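4. What families call things in the kitchen

I promised in the introduction that I would get to the kitchen eventually, and this is where most of the fun was (for me at any rate, Sabina Khondokar did the transcribing and may see it differently). The method is the one set out in section 3. We left a recorder running through an evening meal, from first chopping to last plate dried, and then went back a week later to ask what people thought they had said. We had 60 households to begin with and 57 recordings we could use. The other three were mostly extractor fan.

What I was after was house words, by which I mean the names a family uses indoors and would be a bit embarrassed to use in a shop. Everybody I spoke to told me they hadn't got any. Then they'd turn round and ask somebody to pass the glooper.

I'll start with the table, where things were quieter than I had hoped. Plates are plates. Forks are forks, apart from one household in Florkel where the small ones are "pickers". Ketchup is more interesting, as it goes by a brand name, by "red", by "red sauce", by "tommy k" and, in one kitchen, simply by a wiggle of the hand that the children had all learnt to read. Brown sauce was hardly ever named at all. It was asked for with "and the other". 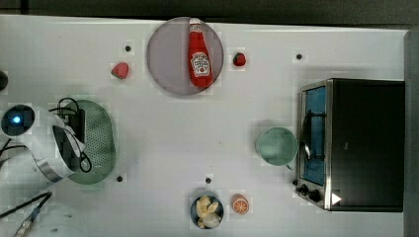 Figure 1. Plate and ketchup bottle on a white tabletop, with a toy strawberry on either side.

Fruit did rather better. Strawberries in particular pick up names from whoever was smallest when they were first served, and those names stick. "Strawbs" I don't count, you hear it everywhere. But we also had "stobbies", "bobberies" and "straws", and the last of these led to a very confused exchange with a visiting grandmother which I have put in full in the appendix, as I couldn't bear to shorten it.

I should say something here about what I counted as a house word and what I threw out. If a word turned up in two unrelated households, I checked it against the Sarkar list of regional kitchen terms and, if it was there, out it went. That cost me "spurtle" and a couple of very nice words for the heel of a loaf. If it turned up in two households that were related, I kept it and counted it once. Desmond Calloway has argued with me (at length, over several lunches) that a word shared between a mother and two grown-up daughters in different towns is three families' word and ought to be counted three times. I see his point and haven't followed it. The totals in the table at the back go my way, and anyone who prefers his can add them up from the notes.

The real surprise was the colander. I had it down as a dull item, there to fill up the list between the saucepan and the cheese grater, and it ended up with more names than anything else in the house. Even people with no house word for it don't agree on the ordinary one. Sieve, strainer, drainer and colander were all used for the same object, quite often by the same person in the same evening, and the follow-up interviews were full of people telling me very firmly that a sieve is a completely different thing, ten minutes after I had listened to them call it a sieve on tape.
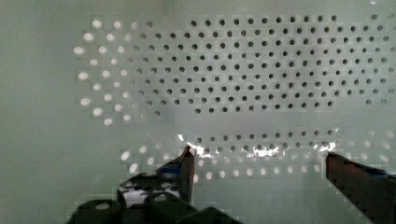

4.1 Holes, pasta and the word for colander

So why this one? My first idea was that it's a hard word to spell and people steer round it. I still think there's something in that. Several people laughed when I asked them to write it down, and we collected "cullender", "collander" and one splendid "calendar". But nobody has to spell a thing to ask for it across a kitchen, and the poor spellers were no more likely to have a house word than the good ones.

My second idea, and the one I'd put money on, is to do with when it gets asked for. You want a colander at the worst possible moment. The pan is in your hands, the steam is in your face, the pasta is done now and not in a minute, and whatever comes out of your mouth is what the colander is called. We have lovely long stretches of tape in which somebody says "the, the, the, the holes". In four households "the holes" is now simply its name. Others have "the drainy", "the leaky", "holy bowl" and "the pasta hat", this last from a family in Lekora whose eldest used to wear it.

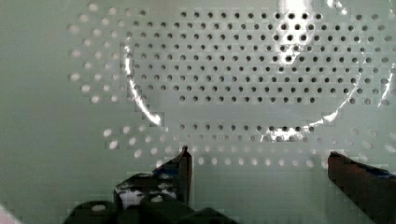 If I'm right, we ought to see the same thing with other objects that are only ever wanted in a hurry, and up to a point we do. Oven gloves have plenty of names (hotties, grabbers, "paws"). So does the mat you put under a hot dish. Things fetched at leisure, like the scales or the rolling pin, have next to none. The tin opener spoils the pattern, I'm afraid. No one is ever in a rush for it and it still came out with a whole string of names, most of them rude.

There is also the question of who does the naming. I had expected small children to be behind nearly everything, as with the strawberries, and for food that holds up very nicely. For utensils it doesn't. Of the 20 utensil words where the family could agree on who had started it, more than half were put down to an adult, usually the one who does most of the cooking. Memory is a shaky guide, of course, and two people in Fliso each claimed "glooper" (it's a ladle) with real heat. I wrote down both versions and left before pudding.

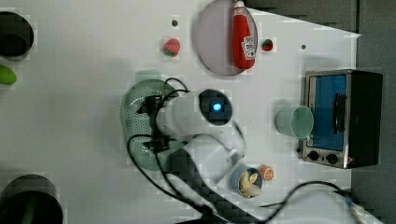 What happens to these words later on is harder to say from a single evening's tape. People who had moved in with a partner talked about it very happily in the follow-ups. Sometimes one side's word wins outright. Sometimes both are kept for a year or two and then both are dropped, and the pair of them go back to saying colander like the rest of us, a bit sadly I thought. One man told me he still says "leaky" when he's cooking alone. I haven't got a column for that.

Two cautions before I move on to the bathroom. We recorded in February, which meant a good deal of soup and stew and not much salad, and I suspect the salad spinner has been badly underrated as a result. And our households came forward after reading a notice that mentioned "family words", so they were likely to be people who enjoy that sort of thing. Sabina thinks this pushes the totals up. I think it may also have made a few of them show off, the pasta hat family above all, whose tape has the word in it eleven times before anyone has put the water on.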